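Cuaderno del taller, junio

Empiezo a las 8 y pico con café y sin muchas ganas, porque ayer dejé a medias la prueba de la masa madre y hoy hay que decidir qué hacemos con las harinas antes de que se nos acabe el mes. Apunto todo seguido y luego ya lo pasaré a limpio (mentira, nunca lo paso a limpio).

Resumen para quien abra esto sin haber leído lo anterior: estamos comparando dos harinas, la Skalell de trigo y la Tradow de centeno integral, para ver cuál aguanta mejor un cultivo estable con un solo refresco al día. El cultivo de partida es el mismo para las dos, el que llamamos Bralotell porque el bote viejo llevaba esa palabra en la tapa y ya no hay quien le cambie el nombre. Lleva 11 refrescos desde que lo sacamos de la nevera.

Lo primero, el centeno. Qué alegría de harina, de verdad. Abro el bote y huele a manzana verde con un fondo de yogur, nada de acetona, que era lo que me temía después del calor de ayer. La goma elástica la había puesto a ras de la masa y la cúpula la había pasado de sobra, con marcas de bajada en el cristal. O sea que subió, llegó arriba y se vino abajo de madrugada, y yo durmiendo. Para mañana le bajo la proporción de cultivo viejo y le pongo más harina, a ver si el pico me cae en horario de personas.

El trigo va más soso. Sube, sí, pero se queda a medio camino y la superficie hace una especie de piel lisa que no me gusta nada. Lo removí, lo olí (harina mojada, poco más) y lo refresqué con agua del filtro en vez de la del grifo. Sé que cambiar dos cosas a la vez está feo, pero es que además le eché una cucharadita de centeno. Lo dejo escrito en grande: EL BOTE DE TRIGO YA NO ES TRIGO PURO. Si alguien necesita el control limpio, está detrás, en la balda de arriba, con la cinta azul.

Pesadas de hoy. La tanda grande salió de 1.767 g de masa total, contando el cultivo, y la repartí en dos piezas. No quedaron iguales y me da lo mismo, una irá al molde y la otra en redondo. Hidratación alta, para mi gusto demasiado para el trigo que tenemos: se me pegó a la mesa, a las manos y a la rasqueta, y acabé echando harina de arroz por todas partes como si nevara. Para la próxima reservo un chorrito de agua y la incorporo con la sal, que siempre lo digo y nunca lo hago.

La mesa de mármol, por cierto, sigue siendo lo mejor que hay para bolear, sobre todo en verano. La de madera queda preciosa, pero este mes la masa se calienta enseguida. El acabado jaspeado claro tiene la pega de que la harina no se ve, y te crees que has limpiado y luego pasas la mano y uf. Rasqueta primero, trapo húmedo después, y no al revés, que se hace engrudo.

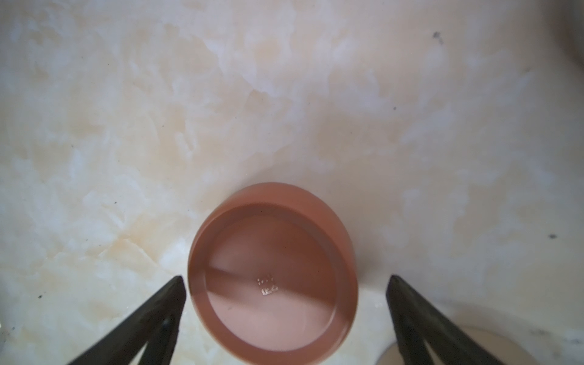 Cuenco color terracota, borde ancho, sobre superficie clara jaspeada.

Sigo. A media mañana hice los pliegues, cada media hora, hasta que la masa empezó a aguantar la forma por sí sola. En el segundo pliegue todavía se rasgaba por una esquina; en el tercero ya estiraba como una sábana. Prueba de la membrana: regular tirando a bien. La temperatura de la masa la medí con la sonda Hyun, que me sigue pareciendo lenta (tarda una eternidad en estabilizarse) pero por lo menos da el mismo número dos veces seguidas, cosa que la otra no hacía. Habría que comprobarla en agua con hielo antes de fiarnos del todo.

Sobre el horno: precalentado durante 60 minutos con la piedra dentro. Con menos tiempo la base sale pálida, lo tenemos más que visto. La redonda entró primero. Buena greña, abierta hacia un lado, corteza rojiza y ese crujidito al sacarla que me pone de buen humor para todo el día. La de molde tardó más y la saqué un pelín antes de lo que debía; al golpearla por debajo sonaba a hueco, pero a hueco tímido. No la corto hasta la tarde aunque me muera de hambre.

Cuentas de harina, que luego vienen los sustos: entre los dos sacos abiertos nos quedan 2.330 g. Da para los refrescos y para una tanda más como la de hoy si no la hacemos enorme. Hay que pedir centeno ya, que la última vez el paquete tardó lo suyo. Y sal gorda no, fina, que la gorda no se me disuelve en los pliegues y luego aparece algún cristalito en la rebanada.

Tema descarte. Estoy tirando demasiado cultivo y me duele en el alma, así que propongo bote de descarte en la nevera y tortitas los días de reunión. Salen buenísimas con un poco de cebolleta y una pizca de bicarbonato. Lo que de verdad no se aproveche, a la basura y con bolsa puesta, nunca por el fregadero, que la masa se agarra al sifón y luego es un drama desatascarlo.
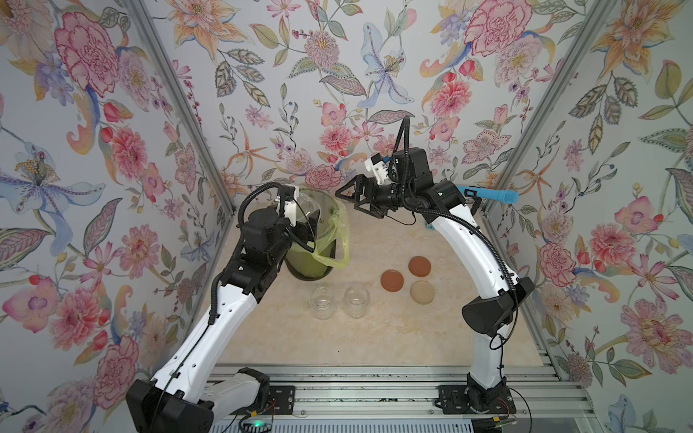 Cuenco de vidrio inclinado junto al borde del cubo con bolsa.

Por la tarde corté la redonda. Miga más abierta de lo que esperaba, algo húmeda en el centro, acidez suave que aparece al final. La de centeno puro que hicimos el mes pasado tenía más carácter, pero esta es más de bocadillo y seguro que dura menos en la cocina. La del molde, pues eso, le faltaba un rato: se pega al cuchillo y la miga está apretada abajo. Tostada mejora muchísimo, con aceite y tomate ni se nota.

Pendiente para mañana:
Refrescar el centeno a primera hora con menos cultivo viejo.
Sacar el control de trigo de la cinta azul y ver si sigue vivo.
Probar la sonda en agua con hielo.
Pedir centeno y sal fina.
Buscar las gomas elásticas, que solo me queda la que está puesta y está a punto de romperse.

Los botes se quedan en la balda del fondo, tapados sin apretar. Si alguno se desborda esta noche, plato debajo y apuntadme la hora, por favor.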